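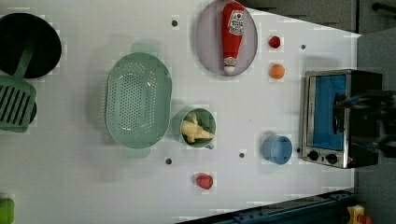

Can you just walk into one of these robot open days, or do you have to work in the business?
Anybody can go. You sign up on the website, they give you a sticker with your first name on it and you're in. I sell flooring, so there's your answer!

So this was Skotine, in the old Messina building out past the freight yard. October is their open month, and my cousin's kid wanted to go, and then he got a cold, so I went by myself (no regrets).

First surprise was how many people showed up. The sign-in sheet had 300 lines and they were already taping a second one to it when I got there at 10 in the morning. I was visitor 336 according to my sticker. I'm keeping the sticker.

The kitchen table was the one everybody crowded around. An arm, a toaster oven, a few dishes and some food, and it picks things up and moves them. Sounds like nothing when I type it out. I stood there for most of an hour. 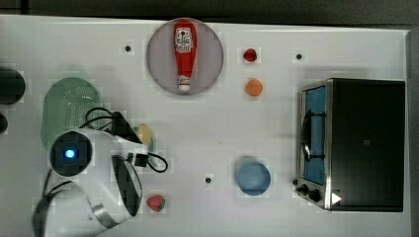 and the guy next to me had been there even longer, he was on his second coffee. We got to guessing which thing it would go for next, and I was terrible at it. I kept saying ketchup.

What got me is how slow it is. I was expecting one of those car factory arms that whips around – this is more like watching somebody thread a needle. You find yourself holding your breath for it.

They let you ask whatever you want, too. I asked what the hardest part is and the woman running the table said anything soft, and anything that's a different shape every time. Plates are easy, she said. Fruit is a pain.

OK, a few tips if you're going, since two people have asked me already:

1. Go early. By lunch you're looking at the back of somebody's head.

2. Stay for more than one try at the kitchen table. The second time through you notice way more, like how it lines itself up before it closes the fingers.
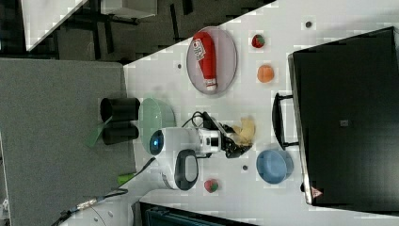 3. Skip the Berkon booth unless you like conveyor belts. Nice people, good pens, lots and lots of conveyor belt.

4. Eat before you come. There was one snack cart, Fitomix bars only, and I had two and was still starving on the drive home.

5. Parking is free but the lot has 179 spots and they fill up. I ended up over by the car wash.

Somebody asked if I'd want one at home now. I don't know! I'd want it for unloading groceries and then I'd probably stand there and watch it do that for an hour, so I wouldn't get any time back.

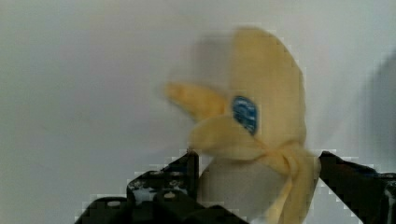

Dee in the replies says her hands are bad in the mornings and she'd take a slow one over no help at all, she doesn't care if breakfast takes until noon.

Fair enough, Dee. I hadn't thought of it that way, and I wish I'd asked them about it while I was there. They're open again at the end of the month and I think I'm going back – with the kid this time, if he's done sneezing.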